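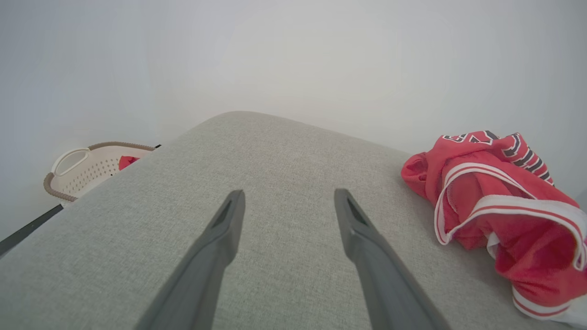
Fig. 1. Red garment with white trim on a grey fabric surface.

Washing at home: how often do students wash sports kit, and does it matter?
Project report, Home and Textiles module
Group: Shayne Bright, Hye-jin Maeng, Jolanta Brzozowska
Tutor: Lieselotte Engelhardt

1. Why this topic
Shayne plays five-a-side, Hye-jin runs, Jolanta does neither but shares a washing machine with people who do. We wanted to know how long people keep wearing kit between washes, what temperature they pick and if they read the care label. First idea was to compare powders. Dropped in week two, too expensive.

2. What we did
Short questionnaire, paper, handed out in the Erkby halls and at the sports centre in December. 70 given out, 21 came back filled in properly. A few more had only the first page done so we left them out. Questions on number of wears, temperature, drying, softener. Also a smell test (see 4).
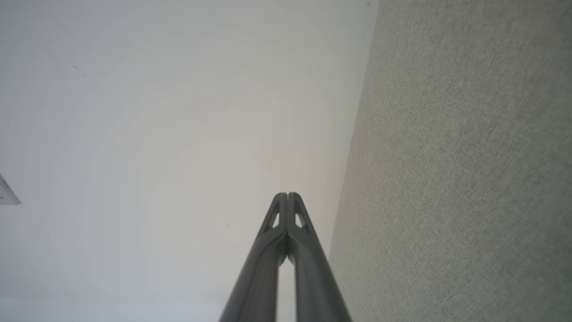 The questionnaire had one bad question. We asked "do you wash kit seperately" and people took that as either separate from other clothes or separate from other people's clothes. Answers not used. Should have tried it on someone first, Lieselotte did say.

3. Results
Most common answer for shirts was every wear. Shorts went longer, two or three wears. Almost 30 per cent said they never look at the label at all. Most wash at whatever the machine was left on by the last person. Softener: seven people use it on everything, incuding sports tops, though labels on that sort of fabric often say not to.
Drying was the main complaint. Kesten block has one drying room for two floors and people give up and use radiators. Several comments about kit still damp next morning and smelling worse than before it went in.

4. Smell test
Three plain polyester shirts, each worn for one training session by Shayne. One washed same evening, one left in a bag overnight then washed, one left in the bag for two nights. Same powder, cool wash, line dried indoors. Ok-hee Gil scored them without knowing which was which. The two-night shirt came out worst, other two got the same score. One person's nose and one shirt of each, so not proof of anything.

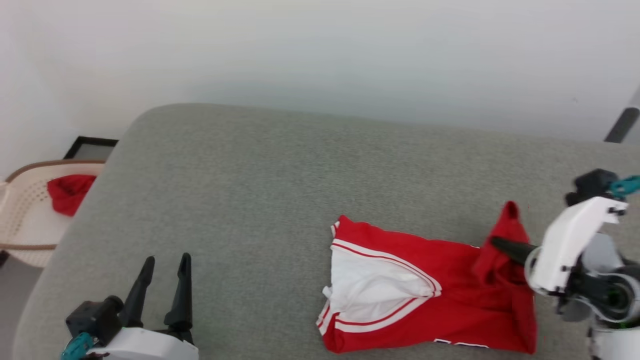 Fig. 2. Red and white sports garment, partly folded over.

5. Problems
Low return. All from one site. People may say they wash more than they do. Bag was not the same bag each time, we only noticed when writing up.

6. If we did it again
Fewer questions, more people, bigger panel for the smelling. Ask about drying first and not last. Hye-jin wants to add socks.

Raw answers are in the blue folder with Jolanta. Table of temperatures still to be typed up, will go in as appendix B.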